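About Us

Elance started in a rented storefront in Mollville, back when the two of us, Anjani Siregar and Hayley Bramwell, were still doing our day jobs and meeting after supper to argue over how a machine ought to behave in somebody's bedroom. Anjani came from hotel housekeeping, where she had trained new staff for years, and Hayley had written safety procedures for a packaging plant over in Hartley. We kept coming back to the same thought, which was that factories had thick binders of rules for their robots and homes had hardly any at all.

So we began writing some. What we do today is put together plain-language good practice for robots that handle household things (bedding, towels, clothes, the pile on the chair that we all have), and then we go and try every line of it out ourselves, with real fabric on real beds, before we ask anyone else to follow it. If a rule is a nuisance to work by, we would like to be the first to find out!
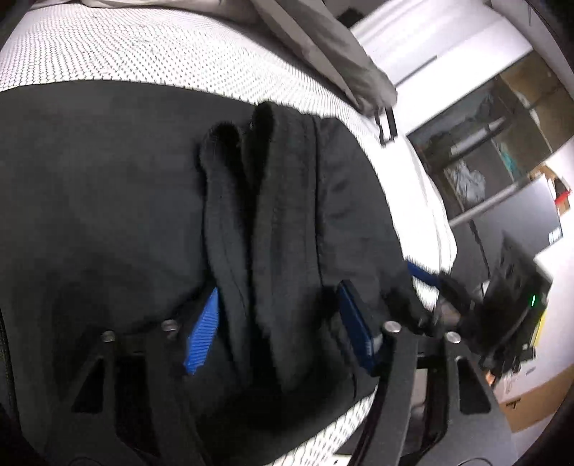

Grip practice with a folded black cloth on a dark gray sheet.

Our house rules are called the Trisach Guide, after the street where we had that first storefront, and it has grown over the years to nearly 500 entries, some of them only a sentence long. A good many are about grip: how hard to close on a soft fabric, when to let go, what to do when a sheet comes up along with the thing you wanted. Others are about manners. Ask before you open a drawer. Anything personal left in the room goes unrecorded unless the person who lives there has said yes in writing. Fingers and pads get wiped down between homes, and that gets signed for, every time, even when we are running behind and everybody would like their lunch.

Two people sign off on each new entry, and at least one of them has to have done the task by hand. Hayley insisted on that from the start and Anjani grumbled about the paperwork, and these days it is usually Anjani who sends a page back.

We go through the whole Guide again each June, with the windows open and far too much coffee, and we read every comment that comes in from the outfits and classrooms that use it. Some of our best entries began as complaints. The section on fleece and other fuzzy fabrics was rewritten from top to bottom after a long and very patient letter from a laundry instructor in Hartley.

If you work with home robots, or you're just curious about how one should treat your blankets, please get in touch or stop by the Mollville office. Mornings are best, and the side door is the one that opens.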